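Equipment news: planning for the second pair of arms

Budget season is upon us again, and for once it's a happy subject! The laundry work at Urklow has gone well enough that we're putting a second two-armed setup into next year's plan, and Faizal Sumampouw has spent much of January working out what it will really cost.

The arms are the easy bit, as they come with a quote. Everything bolted on afterwards is harder to pin down. Faizal went through our first year of receipts and found £1,741 spent on brackets, cables, spare gripper fingers and fixings, none of which had a line of its own in the old budget. It has one now, with a bit extra for breakages.
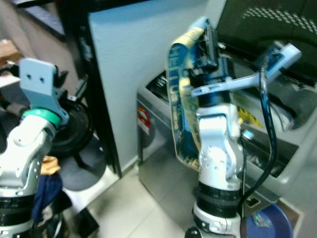
Cables deserve a special mention (bear with me). We bought the first set too short, then replaced them with longer ones that needed tidying along the arm. For the new pair we'll order one length throughout and keep 8 spares on the shelf. Brackets will be printed in-house on the Traris machine, which should bring the wait down from weeks to an afternoon.

We also had a good long chat about where the new pair should go. A bench would be cheaper to fit out, but so much of what we're learning comes from working in a proper home, with clothes in a heap and household things close by, that we'd like to keep the money in that sort of space.

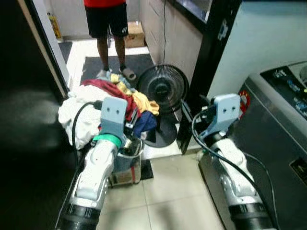

Both arms at the laundry pile, with the washing machine on the right.

Two suppliers are in the running. Ernalari can deliver sooner, while Wasilewska offers three years of cover and will lend a replacement arm during repairs. Faizal leans towards the second and so do I, though the delivery time is roughly 70 working days and we'd need to order early to make the summer.
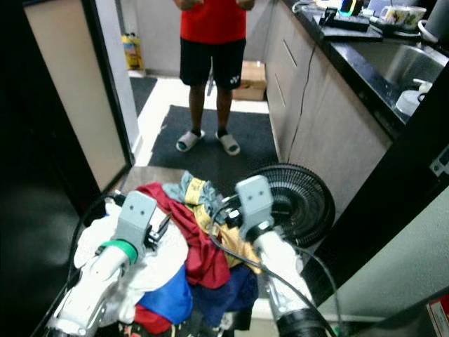 Grippers over the clothes, kitchen counter to the right.

If your team would like time on the new pair, please send Faizal your wish list before the order goes in, especially if you need a different gripper. He's keen to hear about the small parts too, right down to the screws.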